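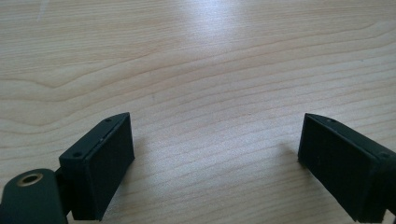
I've wanted a nose round the Peltari furniture works ever since we bought one of their benches, so when the February open day came up I booked the first slot, 8 in the morning, and dragged my brother-in-law along. Our guide was Niall Hepburn, who started on the sanding line at 30 and clearly still misses it (he couldn't walk past a board without running his thumb down it!). What he wanted us to look at was grain. On the pale tabletop the lines run nearly all one way, long and a bit wavy, fine and close together in the middle, and then over to the left there's one darker band that dips and rises like a stretched-out wave. I'd have put that bit right in the centre of the table. Niall would too, but apparently customers send those back.

There's also a faint whitish scratch up near the corner and I'm afraid I was more interested in that than in the machinery talk - we've got far worse at home. Boglárka Boros from the finishing room told me to stop using washing-up liquid on ours and sent me off with a little tin of wax called Brisum, 7 pounds in the shop.

Tea was in the old drying shed, very good cheese scones, long queue. They take 100 visitors a day, and I'd say go early, as the car park on the Saston side had filled up by the time we left. We came home without a table. The Győri one in oak is still on my mind though, and my brother-in-law has already measured his kitchen.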